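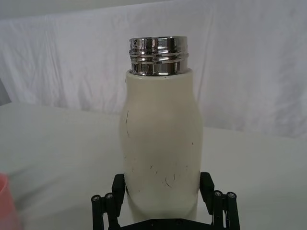 A cream-white insulated bottle with its cap off, showing the threaded steel neck.

About Pastirstead

Pastirstead repairs, refits and returns insulated drinkware to daily use. We serve households, schools and employers from our workshop on Brekel Street, where bottles, flasks and lidded cups are received, inspected, cleaned and matched with the parts they need. The company was founded by Natalia Cisneros and Wenceslao Nava, who continue to direct its work.

Our History

The company began as a counter for replacement lids inside a hardware store. Customers came in with sound steel bottles that had been put away in a cupboard after a cap was lost or a gasket had worn out. Ms. Cisneros kept a drawer of spare caps and a notebook of thread sizes, and the notebook became the basis of the parts catalog we use today. It now lists 185 lid and gasket fittings. Mr. Nava joined from the restaurant supply trade and set up the washing and inspection benches. We moved to our present address in October of our second year.

Our Work

Every bottle is examined with the lid removed. Staff check the threads on the neck, the rim where the neck meets the body, and the inside wall. Scratches and scuff marks on the outer finish are noted on the work ticket and left as they are unless the customer asks for refinishing. A worn surface does not keep a bottle out of service, and many of our customers prefer to have their own bottle back looking the way they remember it.

Bottles that pass inspection are washed, fitted with a new gasket and cap, and tested for leaks. A bottle that no longer holds temperature is reported to the customer before any charge is made. With the customer's permission, we send it for metal recycling.

Programs

The Xolalpa Program provides refitted bottles to public schools at no cost to families. It currently serves 30 schools, each of which names a staff member to receive deliveries and collect bottles in need of repair.

The Zavidov Bench is our training program for new repair staff. Trainees spend six weeks learning thread measurement, gasket selection and safe cleaning methods, and they work beside an experienced technician for the whole of that period. Applications are accepted throughout the year.

Visiting and Contact

The service counter is located at 201 Brekel Street. Customers are asked to empty and rinse bottles before bringing them in, and to include the original cap if they still have it – even a cracked one helps us identify the correct fitting. Group visits to the workshop may be arranged in advance through the front office. Questions about school deliveries should be addressed to Mr. Nava, and questions about training to Ms. Cisneros.

Page last reviewed Jun 13, 2021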